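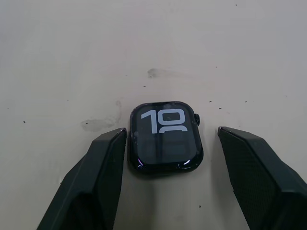 *Figure 1. Smartwatch case without strap, display showing "10".*

# Choosing Between Projects at a Small Product Company

Oksana Sirko, project report, spring term

## 1. Background

My project studied how a small company decides which new products receive money. The company is Drirnar, which makes bicycle lights and simple sensors in Midtbø. It has 17 employees, and four of them work in development. When I started in March, the company had nine open projects and no written rule for stopping one of them.

The manager gave me access to the time sheets of the last year. In total, 861 development hours were recorded. I sorted them by project and compared them with the plan that was made at the beginning of the year.

## 2. What the time sheets showed

The project called Gorner was planned as a small update of an old light. It was given 90 hours. The other eight projects shared the rest, but the division was very uneven. Two projects received hours every week, although they had no customer and no launch date. The developers told me that they continued with them because they had already done so much of the work.
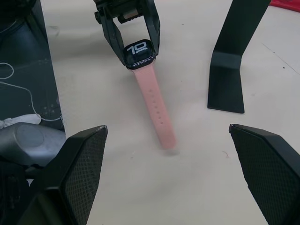

I then made a simple scoring sheet with four questions: expected sales, technical risk, fit with the present customers, and hours left to finish. Each project could get at most 60 points. Gorner received 51 points and was placed first. The project Prarkarard was placed last, mainly because its technical risk was high and the sales estimate was only a guess.

## 3. Difficulties

The sales question was the hardest one. The manager and the developers gave very different answers, and I had to repeat the interviews for three projects. I also think now that the four questions should not have the same weight. For a company of this size, the hours left are more important than I understood at first.

## 4. Next step

Drirnar will use the sheet at its next planning meeting, with double weight on the last question. Prarkarard is paused until then. The scoring sheet and the interview questions are attached in the appendix.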